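News | Repair and Reuse

Atlow opens second bench for desktop refurbishment

22 October 2025

Atlow has opened a second strip-down bench at its Skamanska workshop, doubling the space given over to used desktop computers. The bench handles tower machines only. Laptops and screens stay in the older part of the building, where testing and data wiping are also done.

The workshop takes in office computers at the end of their lease and either rebuilds them for resale or breaks them down for spares. The first load for the new bench was 122 towers from Hartono, a freight office that replaced its desktops in April. They had been in storage until the bench was ready.

Each tower is weighed, given a job number and checked for damage to the case. Side panels are removed and stacked separately, with the job number written on tape on the inner face. Work is done with the case lying down and the open side up, so that the board can be reached from above and small screws stay inside the case if dropped.

Drives come out before anything else and go to the wiping room in a locked tray. Memory is then tested in a separate machine. Processors are removed, cleaned of old paste and sorted by type. Boards with bent socket pins are not repaired and go to the spares shelf for their connectors and batteries.

Power supplies are left in the case until the rest of the inspection is complete. They are never opened. A unit that fails the load test is sent for recycling whole - the workshop does not replace fans or capacitors inside them.

The two benches differ in their tops. The older one has a rubber mat over a solid board. The new one has a slatted aluminium top, chosen because it can be brushed clean and will take the weight of several full-size cases.
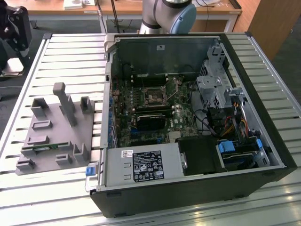

Air ducts and plastic shrouds are kept with the case they came from. Atlow said missing ducts were the most common fault in machines bought from other dealers, and that a tower sold without one tends to run its fans harder than it should. Drive brackets and release tabs are checked at the same stage, as replacements for older models are hard to find.

Rebuilt machines are run for 14 hours under load before they are passed for sale. Those that fail twice are broken for parts. Finished towers are sold through Jinness, which has a trade counter on the same site, with a warranty on the power supply and board.

The new bench is staffed on the day shift only. Atlow plans to add a further 4 test stations next to it, subject to the electrical supply being upgraded.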